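About Odmont Flying Club

Odmont Flying Club is a member-owned flying club based at Rastogi Field. We own 4 airplanes and share the cost of keeping them insured, inspected and in the air. The club started with one tired trainer and eight members who split the hangar rent.

Membership is capped at 14 pilots per airplane. At that level most people can get a plane on a Saturday with a few days' notice, and on a weekday you can often book the night before. When we reach the cap we keep a waiting list. The list moves faster in the fall, when people look at how little they flew over the summer and decide to sell their share.

What we fly

Two of our airplanes are basic four-seat trainers with fixed gear and fixed-pitch props. The third has a constant-speed prop and is the one most people take on longer trips. The fourth is a tailwheel two-seater, and you need ten hours in type or a signoff from one of our instructors before you can book it alone. All four rent by tach time, wet. Fuel bought away from home is credited at the home field price, so keep your receipts and put them in the folder with the tach sheet.

Scheduling is done online through Driser. You will get a login when your application is approved. If you can't make a booking, please cancel it. A plane that sits on the ramp all afternoon under somebody's name is the most common complaint we hear.
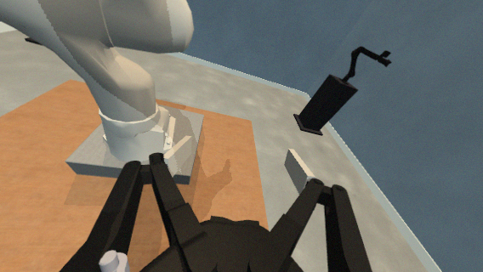
Vivek Srivastava: I joined with 283 hours and had not flown in nearly two years. The checkout took three flights, which was more than I expected, but I needed them. My crosswind landings were bad. After that I could book on my own and I have flown most weeks. The dues are fair. I would still like to see a second tow bar in the hangar.

Checkouts and currency

Every new member flies a checkout with a club instructor, whatever is in the logbook. Plan on slow flight, stalls, a simulated engine failure and landings with and without flaps. You will also go to one other airport and back, so that we both know you can handle the radio and an unfamiliar pattern.

After the checkout, you need to fly a club airplane at least once every 60 days. If you go past that, call an instructor and do a short ride before you book again. Blažena Dvořáček is our chief instructor and handles the checkout calendar. She teaches primary students as well as instrument students, and her evenings fill up first.

Maintenance

Annual inspections and 100-hour work are done on the field by Pralunell Aircraft Service. Write up any squawk the same day, even a small one like a sticky door latch or a dim panel light. If you think the airplane should not fly, mark it down in the schedule and call the maintenance line posted by the hangar door. You will not be billed for a flight you cut short over a mechanical problem.

Joining

Pilots and student pilots are both welcome. To apply you need a current medical or BasicMed, a government photo ID and your logbook if you have one. The share is refundable when you leave, once a buyer is found. Monthly dues are charged on the first and flying is billed at the end of the month.

Members meet in the upstairs room of the terminal, and the yearly business meeting is in May. Visitors can come to any regular meeting. Parking is free on the north side of the building, next to the fence.

Page last updated 12/10/2023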